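Wednesday, workshop notebook — Plimness shell, underside fittings
3 shares · 2 comments

Carried on with the large white moulding from Plimness. Yesterday's notes stopped at the top face, so the underside fittings and the metal rod are today's work. Shell left at bench height on the stands, blue panel end towards the door.

Surface first. The gloss is good over the broad ridges and falls off slightly in the long diagonal channel, where the mould release always collects. Wiped the channel with Diltitine on a lint-free cloth, two passes, left it for 19 minutes, wiped again. The haze went on the second wipe. A faint line remains near the rounded opening. It can be felt with a fingernail, so it belongs to the mould and will not polish out. Logged as cosmetic.

Overall length along the ridge line measured at 563 mm over the section between the datum marks. The drawing gives the same. Measured again from the other end — same figure. No shrinkage to report on that section, which was the main worry after the August batch.

The rod is thin and bent to a hook at the lower end. It hangs from the underside and needs to swing freely without touching the shell. As received, it stood off true by 3 mm at the hook. Slackened the fixing, turned the rod a little, nipped it up again. Checked by taking hold of the lower end, drawing it to one side and letting it settle. Repeat from the opposite side. Both times it came back to the same pencil mark on the card.

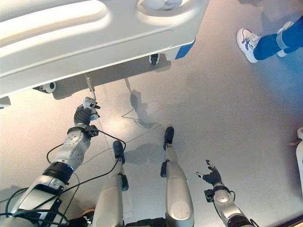 Do not use the hook as a handle when moving the shell. The fixing will take a straight pull, but a sideways load works it loose and the alignment has to be done over. Lift by the moulding itself, two people, hands under the ridges.

Grey cylindrical fitting: turned by hand, no grating, small amount of end float. Left alone. Dark round fitting at the blue panel end: seated square, no gap at the rim when tried with a feeler. The Ojo gauge is missing its thinnest leaf again, so that reading is only as good as the next leaf up. Please put it back in the wallet if found.

Blue panel: one corner sat proud on arrival. Removed, cleaned the recess, refitted. Flush now on all sides. The clips are soft and will not stand many removals, so the next person should leave it in place unless there is a reason to get behind it.

Darira want the fitting positions before they cut the packing foam. Sketch is in the blue folder with the dimensions taken from the panel corner, and the hook drawn at rest. The foam needs a clear slot for the rod over its full length, otherwise it will be pressed sideways in transit and we are back to the beginning.

Outstanding:
— thread lock on the rod fixing, once the swing has been checked again tomorrow
— replacement leaf for the gauge
— ask Plimness whether the line by the opening is on their other mouldings

Stopped at 16:40. Dust sheet over the shell, stands locked.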